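From: Iestyn Dafis
To: Vekham Toy Swap list
Date: 27 January 2019
Subject: Re: [vekham-swap] Small bits and what to keep them in

Roswitha Moser wrote:
> We have got to the stage where every drawer has a plastic vegetable in
> it. I bought two of the Rainer tubs on offer and they are too deep, the
> children tip the whole lot out to get at one thing. What are other people
> using for the small stuff? And do you bother sorting it, or does it all
> go in together?

Roswitha,

We had the same trouble with deep tubs and gave ours away in November. Since then I have used old biscuit boxes. They are shallow enough to see to the bottom, they wipe clean, and if one cracks you have lost nothing. The tall Honmont jars are no good for this, as a small hand goes in and won't come out holding anything.

As for sorting, I only do it before a swap. Everything gets put out together and I go through it in this order:

1. Play food. Fruit, veg, anything with a leaf on it. This always goes first at the Flallard table, so I keep it in its own bag.
2. Balls and bath things.
3. Figures and animals.
4. Things that are not toys at all. Small cases, pouches, lids. These go back to whoever they belong to, or in the kitchen drawer.

Anything with beads on it I check by pulling hard at the string. If it gives at all it goes in the bin and not in the swap. Same for anything small enough to go through a toilet roll tube, if it is meant for the under-threes.

The funnels and cups are worth keeping back if you have a sand tray or do water play. We ask 26p each for loose pieces and they hardly sell at that, but they get used every week at home.

I got as far as the green biscuit box this morning. Corn and grapes are for the food bag, and the pink one with the beaded strap still needs its string tested. The ball can stay in the box for now. 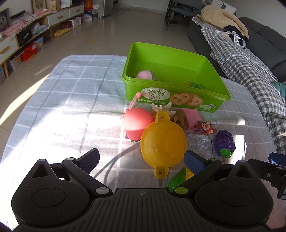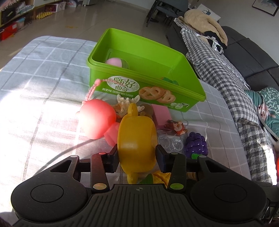 Roswitha wrote back off list to say that a shallow box would suit her shelves too, but that she would want a lid, as hers have to stack. She is going to try sorting the play food first and leave the rest mixed until the next swap. She also asked whether odd halves of the cut-in-two fruit are worth bringing. I would say yes, put them in a bag marked as odd halves, because other families have the missing ones.

Tables at Flallard are set out the same way as last time, food and kitchen things nearest the door.

Iestyn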